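Tritora opens second kitchen for robot training data

Tritora has begun recording kitchen tasks at a second site, the company said in September, as it builds up the examples used to train its Cluvo control software.

The work is done with two-armed robots at an ordinary counter stocked with plates, bowls, spoons and packaged food. Operators guide the arms through short chores while cameras record from above and from the wrists.

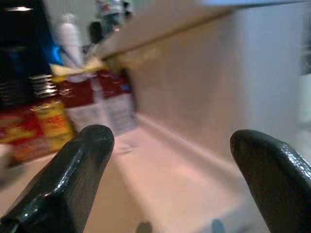
Each operator works a two-hour shift, with 8 operators on the roster. Recordings are checked the same day and labeled by task before they go to the training team at Parnier, Tritora's software partner.

"We want the small corrections left in," said Yupin Thepsuriya, who runs data collection at the site. "If the arm comes in at a bad angle and the operator fixes it, that recording is useful to us."

The task list covers seven chores, most of them to do with handling tableware. Items are moved between recordings so that the software does not learn a single layout.
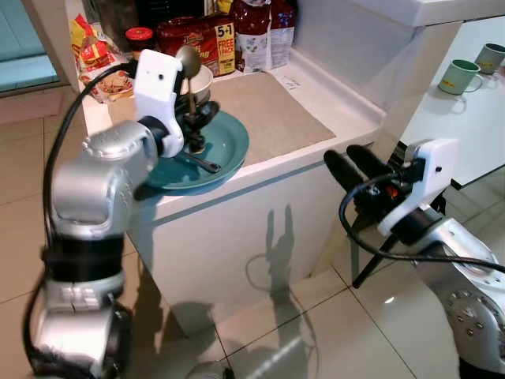 Thepsuriya said spoons and other thin utensils remain the hardest objects to pick up cleanly, and operators have been asked to record more of them. Koutsoukos, which supplies the counters and cabinets, is fitting out four more stations at the site.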